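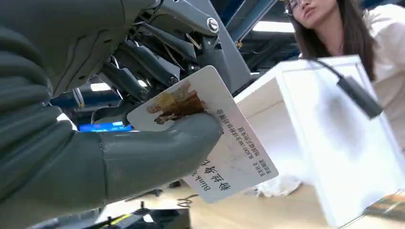
Card handling with the robotic hand at Tesmont.

About us

Tesmont tests robot hands and arms for firms that build sorting and packing lines. We were set up by Gilmar Damasceno and Yaw Opoku, who had both worked on grippers at Nogueira. Most of our work concerns faults: how a hand fails, how soon the controller notices, and what the arm does next.

Our present method dates from a failure of our own. In April, during a run of 100 card placements for Plikar, a finger drive lost its position signal and the hand stayed closed. The controller logged the grip as released and the arm moved off with the card still held. It happened 7 times before the run was stopped. There were no injuries. The cause was a cable worn at the wrist joint. 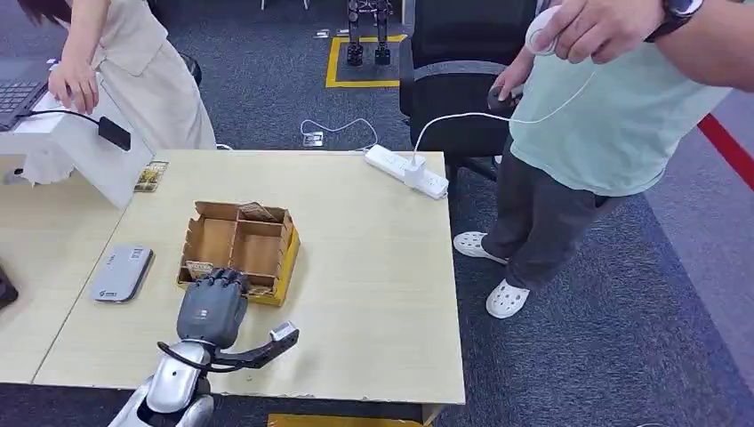 Release is now confirmed by motor current as well as position, and the arm may not leave the box until both agree. Wrist cables are checked every 20 hours of running. An operator working by hand controller can stop the arm at any point, and 2 staff must sign before a faulted hand is powered again.

Fault reports go to the client in full, including those that concern our own set-up. The Veslow release test is open to outside firms on request.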